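Project report: collecting clothing demonstrations with a hand-held gripper
Student project group, Bendov
23 July 2020

1. Aim of the project

The aim of our project was to find out if a robot can learn to pick up clothes from examples recorded in ordinary homes, without any robot being present during the recording. In the laboratory the cloth always lies on the same grey table, and our earlier model, which we named Plakitz, learned the table as much as it learned the cloth. When we changed the table cover, it often closed the fingers beside the garment.

2. Method

We used a hand-held gripper with two fingers and wide-angle lenses on its mounting plate. The person holds the tool, moves it to the garment, closes the fingers and carries the garment to another place. The lenses see the fingers during the whole movement, so the same view can later be given to the robot.

Each recording was cut into single grasps. A grasp was kept if the fingers stayed visible from the approach to the release. After this cleaning we had 3000 grasps. We used 2000 of them for training and kept the others for tests. Homes which were used for training did not appear in the tests.

We did not tell the participants which clothes to choose. This made the data less balanced than we had planned, and dark clothes are more frequent than light ones.

3. Results

We compared the new model, Zunov, with Plakitz on the laboratory robot. Each model made 90 attempts with clothes that it had not seen before. Plakitz failed in 36 of them. Zunov failed less often, and the difference was largest when the background had a printed pattern.

Two problems remain. With black cloth on top of other black cloth, the model does not find the border between the pieces and sometimes takes both. Shiny surfaces are also difficult, as a bright reflection can look like a fold. We tried to correct this by changing the brightness of the training pictures, but the effect was small.

4. Next steps

In October we want to repeat the test with a second set of fingers, which are softer at the tip. We also want to ask participants for more light-coloured clothes and to write down the material of each piece, which we forgot to do in this round.

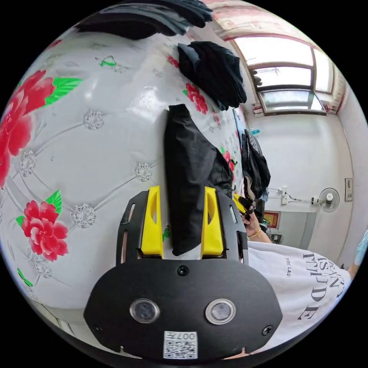 Photo: Ñahui project group. View from the hand-held gripper, with a folded dark garment between the fingers.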